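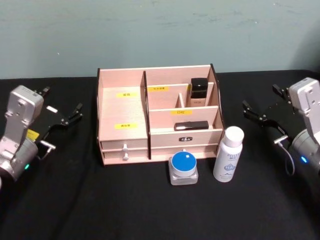

Ukwood desktop make-up organiser – flat pack, small drawers

Posted 9 Jan 2023

Bought this in December with a bit of birthday money. Have been living with it for a few weeks so here goes, quick one before work.

Why I wanted it: dressing table was a mess. Everything in a washbag, washbag on its side, lids coming off. Looked at acrylic ones first. Too shiny, show every fingerprint, and the Cosix one my sister has went cloudy. Wanted something that looked like wood and had drawers and didn't take over the whole table.

Ordered through Noltolura. 1,583 reviews when I looked, mostly good, a lot of them one word long. Delivery was fine. Box a bit squashed, nothing broken.

Putting it together

It comes as flat panels that slot into each other. Instructions are pictures only and very small. Dark cut edges on every panel and they leave a bit of brown on your fingers, so wash your hands before you touch anything pale. I got the tall divider in back to front and had to pull half of it out again. Dry fit the lot first, then glue. They don't give you glue. I used a dab of Probert wood glue on the drawer corners only and left it overnight under a couple of books.

Smell: yes, burnt sort of smell out of the packet. Gone in four days with the window open.

The layout

One big tall compartment on the left, open at the top, with a slanted back. Stepped sections on the right, higher at the back and lower at the front. Four drawers along the bottom, two narrow ones on the left and two wider on the right.

The tall side is for creams and toner. A squat square jar goes in there no trouble but it does sit low, so you're reaching down for it. Toner is where the height is useful. Foundation goes in the back step on the right, and a small rectangular bottle stands up nicely next to the divider. Front step is lipsticks. I lay mine flat. Tried them standing and they fell over every time I opened a drawer.

Labels

Little yellow paper labels on the inside back walls, in Chinese. Face cream, toner, foundation, lipstick. I like having them. I'm learning (slowly) and it's a few words a day without trying. More to the point everything goes back in teh same place, which never happened before. Paper though, so a drip of toner would finish them. Clear tape over the top if you're messy.

Drawers

Mixed feelings. The narrow ones have small round white knobs and open fine. Bit stiff to begin with, I ran a candle stub along the bottom edges and that sorted it. The wider ones are the annoying bit. Upper one has a dark oval plate on the front, looks smart, no use for pulling. Lower one has nothing I could call a handle. Fingernails, or tip the thing forward. I've since stuck a loop of ribbon on the lower one. Should not have to.

What goes in them: hair grips, cotton buds, tweezers, sample sachets. No full size palettes, measure yours before you buy.

Cleaning

Dry cloth or a soft brush. It's fibreboard so don't soak it. Powder gets into the corners of the front step and you need a cotton bud to get it out. I keep a black cloth under mine and every speck of powder shows up on it, will probably change that for something patterned.

Colour

Pale, pinkish beige. Listing photos looked more yellow to me. Goes well enough with a blue grey wall.

Good – fits a lot in, easy to see what you've got, labels, tall side
Not so good – no glue in the box, lower drawer, tiny instructions, marks if it gets damp

Would I buy it again? Yes, at the sale price. Full price no, the drawer thing would bug me to much. If you only own a few bits it's more organiser than you need, a mug would do.

Four stars. Will update if the glue goes.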